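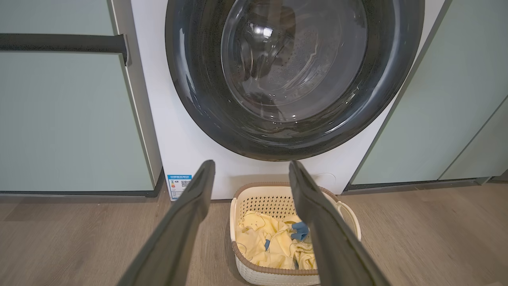

I do most of my washing tips in dribs and drabs at the end of other posts, and Zoi Pappas wrote in to ask (very kindly!) whether I would please put the musty towel one somewhere she could find it again. So I've gathered it up with a few neighbors.

## Musty towels

Nine times out of ten the trouble is too much detergent. I was brought up to fill the cap to the brim, and it took me years to stop. Try half of what you use now, and leave the fabric softener out altogether for a month. Softener coats the loops, and a coated towel won't drink up water the way it should. If they already smell, run them once on hot with a cup of plain white vinegar and no soap, then again on hot with nothing at all. Please don't ever mix the vinegar with bleach, not even a splash.

Then dry them the same day, all the way through. The hems are the last part to dry, so pinch those before you fold.

## The rubber seal

Pull back the fold at the bottom of a front-loader's door seal and have a look. Mine once gave me a hair tie, a guitar pick and a quantity of gray fluff I'd rather not discuss. Wipe it out with an old washcloth and a little dish soap, and leave the door ajar between loads if you haven't got small children or a nosy cat. 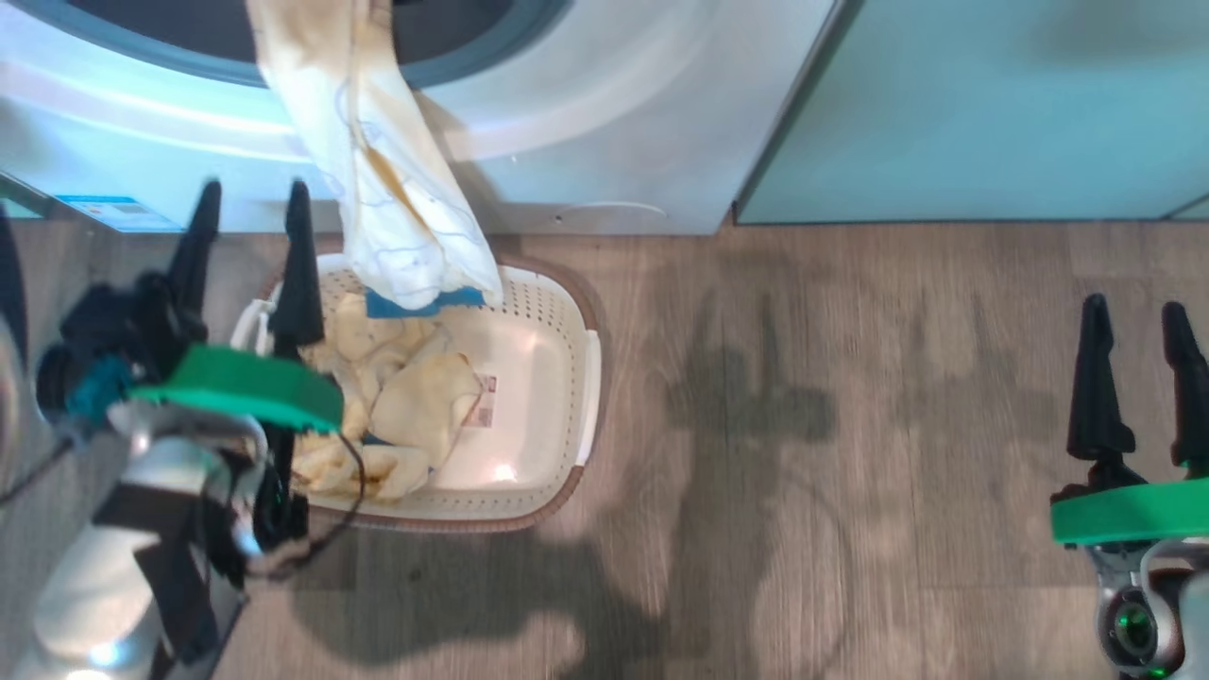 While you're at it, do the soap drawer too. Most of them slide right out if you press the tab at the back, and ten minutes in warm water loosens the blue sludge. An old toothbrush gets into the corners. The filter down at the bottom wants doing every couple of months, and you'll need a shallow baking pan and a good thick towel on the floor before you touch the cap. Switch the machine off and let the water cool first. I skipped the towel exactly once.

## Sheets that ball up

Oh, this one drives me up the wall. The fitted sheet swallows everything else, and the pillowcases come out in a wad. I put in 2 sheets at most, loosely and one at a time, never folded, and I button any duvet cover shut before it goes in. Stopping the dryer halfway to shake everything out helps as well, tedious as it is.

## Grease on a shirt collar

Dish soap again! Rub in a drop with your thumb, leave it for half an hour, and wash as usual. Check the collar before the dryer, because heat will set whatever's left and then you're stuck with it. My sister swears by chalk, the ordinary white kind, rubbed on overnight. I've tried it on an old gardening shirt and it did fairly well, though I did get chalk on the cat.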